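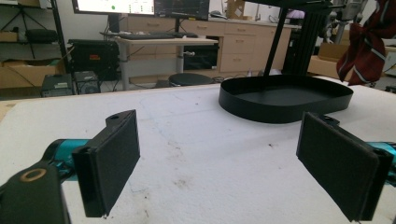
My first ever hockey bet was 17 dollars on Clillelent to win away, and I only put it on because my neighbour Jhair Chávez wouldn't stop going on about their goalie. They lost 5-1. The goalie got pulled in the second period and Jhair didn't come over for a week.

You'd think that would have cured me, but I was hooked on the numbers! I'd grown up watching the game with my dad and never once looked at a puck line. Suddenly I was up past midnight reading about back-to-backs and travel, and working out whether Drunia's power play was any good or had just been fattened up by a soft November (it had, and I still backed them, twice).

What I like about playoff betting is that you get to watch the same two teams over and over until you start to feel you know them. Take Pledusari against Yin. Everyone at the rink loved Pledusari because they'd put up 98 points in the regular season and had the flashier forwards. I'd watched Yin clog up the neutral zone for three straight games, though, and every one of them finished under the total. So I took the under in Game 4 and sat there in my old sweater, hating every shot on net. It's a strange way to spend an evening, cheering for offside calls.

The under came in, for the record. I made a bit and promptly gave it back on an overtime prop that I still can't really explain to my wife.

I do have a few rules now. My limit is 40 dollars a series, and when it's gone I just watch. I don't bet on my own team, ever, having tried it one spring and found I couldn't enjoy the wins. And I wait for the morning skate before I put anything down, so I'm not stuck with a ticket on a club that's starting its backup.

Jhair has no rules at all. He put 100 on Clillelent to take the whole thing before the first round even started, and he's already told me which bar we're going to if it comes in. They're down two games to one and the captain has a bad knee. He's picked out his stool.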